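Small Storage and Table Layout in a Shared Room
Project report, second-year Interior Products module
Houda Salem and Wael Chraibi
Submitted 5/4/19

Contents
1. Background
2. What we wanted to find out
3. The room and the furniture
4. Choosing the containers
5. Arranging the main table
6. Plants
7. Results
8. Problems
9. What we would change

1. Background

Our module asks each pair to take an ordinary room and improve how its small things are stored, without building anything and without replacing the furniture. We were given the upper level at Telness, a shared workspace with a staircase down to the ground floor. It is used for group work, for making small models and sometimes for eating lunch.

When we first visited in October the users told us that the tables were fine in size but never clear. Pens, cables, clips and bottle tops ended up spread over the surface and were pushed to the side when somebody needed to work. The users did not want drawers or a cabinet. They wanted something that could be lifted off in one go.

The budget was 2,000 dirhams for the whole project. This had to cover containers, plants and any fixings.

2. What we wanted to find out

We set two questions. The first was whether open containers would be used more than closed ones when they stood on the same table. The second was whether plants, which the users had asked for, would get in the way of the work or be accepted as a fixed part of the layout.

We did not study lighting or noise. These were covered by another pair.

3. The room and the furniture

The room has tables of different kinds and we decided early on to treat them differently. The main table is for work and gets most of the traffic. The side tables are lower in priority and we used them for things that are needed now and then.
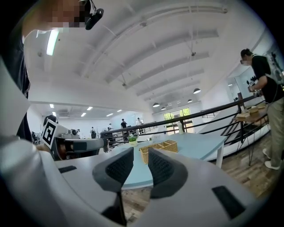
Our starting point for the layout was reach. A person standing at the main table should be able to get to the container without walking round, and the things that are only there to look pleasant should be further off. The divided wicker basket stands on the pale blue top for this reason, with the plant beside it and the bottle well back towards the far edge. The small wooden boxes were given to the side table with the hairpin legs. It is a light piece of furniture and we did not want to load it with anything heavy, so the boxes hold paper clips, drawing pins and spare pencil leads.

The blue top marks more easily than we expected. We put felt dots under everything with a hard base.

4. Choosing the containers

We looked at containers from two suppliers, Grerna and Mansour. Grerna sells mostly plastic trays with lids. Mansour sells woven and wooden goods. We borrowed samples from both and left them in the room for a trial period of 17 days before we bought anything.

We judged the samples on the following points:

- whether the container could be lifted with one hand when full
- whether its contents could be seen from a standing position
- whether it could be cleaned
- price

The plastic trays were the easiest to clean and the cheapest. They did badly on the second point, as people closed the lids and then forgot what was inside. One tray was found to contain a sandwich wrapper and somebody's door key.

The wicker baskets were harder to clean. Crumbs went into the weave and had to be brushed out. In spite of this the users preferred them, and they were put back in their place more often. 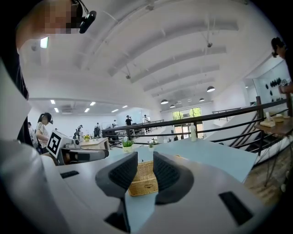 Figure 2. Small wicker basket with braided sides, held over the main table.

The handle slot turned out to matter more than we had thought. Users picked baskets up by the slot if there was one and by the rim if there was not, and a full basket held by the rim tends to tip. We added "handle slot" to our list of requirements half way through the trial, so the first samples were not judged on it. This is a weakness in our method.

Size was the other thing we got wrong at first. Our drawings showed one large basket for the main table. In use, a large basket became a place for coats and chargers. Smaller baskets and baskets with divisions did not have this problem to the same degree.

5. Arranging the main table

We tried the main table in two layouts. In Layout A everything stood in a line down the middle. This looked tidy in the drawing, but it cut the table in half and people could not spread out a large sheet of paper. In Layout B the plants and the bottle went towards the railing side and the rest of the top was left for work and for whichever basket was in use.

Layout B was kept. To set it up again after cleaning:

1. Wipe the top and let it dry.
2. Put the plants back first, the flowering one at the end and the succulent next to it.
3. Stand the white bottle behind the succulent.
4. Put the light wooden box at the far end of the table.
5. Bring the baskets over last.

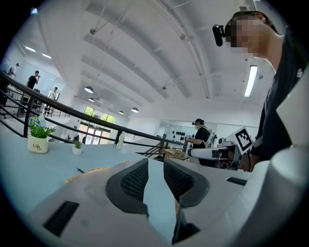 6. Plants

The plants came from Drirnex, a nursery near the campus. We asked for types that could stand a missed watering. The flowering plant, in the white pot with "Life" printed on it, was the users' choice and not ours. We had suggested plain pots, but it was the one most people commented on and we left it in.

Watering was shared between the two of us during the trial. After the trial it passed to the users, who keep a sheet on the inside of the cupboard door downstairs.

No user said the plants were in the way under Layout B. Under Layout A there were complaints about leaves touching paper.

7. Results

On the first question, open containers were used more than closed ones, and the wicker baskets more than any other kind. The wooden boxes on the side table were used less often, but their contents stayed sorted, probably because the items in them were so small that nothing else was worth putting in.

On the second question, the plants were accepted once they had a fixed position at the side.

We stayed within the budget. The largest cost was the baskets, followed by the plants.

8. Problems

The room could not be closed for us, so other groups moved things during the trial and some of our notes refer to positions that had already changed. We also relied on people telling us what they had done, and some of them were our friends.

The felt dots came off the pots when they got wet. Cork discs have been ordered.

9. What we would change

We would start with smaller baskets and test the handle slot from the first day. Wael would also like to try a washable liner for the baskets, sewn from cotton, to deal with the crumbs. A pattern for this is in Appendix B, together with the price list from Mansour.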